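Bristonach Letters

First-person accounts by transgender adults about telling their families. Collected by Engelbert Stöckli. Last updated 30 Sep 2024.

Contents
584 letters in plain text, one file each, sorted into 14 folders by the writer's age when they came out. Most were written for this collection. The Sutter folder holds 33 older letters, first printed in a newsletter and used with the writers' permission.

Names and pronouns
Writers chose the name printed on their letter. Pronouns are left as written, even where they change partway through. Please do not correct them. Former names were removed unless the writer asked to keep one.

Known gaps
Few writers are over 60. Only six letters come from parents.
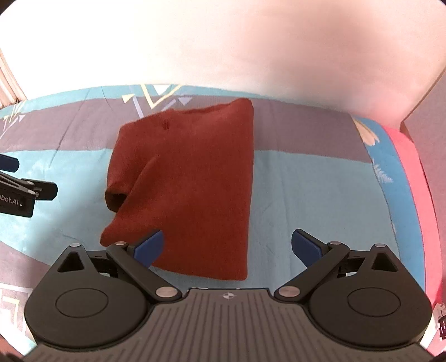
Removal
A writer can withdraw a letter at any time. Withdrawn letters are deleted at the next update, and anyone holding a copy should delete theirs too. The next update is planned for December.

Use
Free for reading groups, teaching and research. Do not try to identify writers.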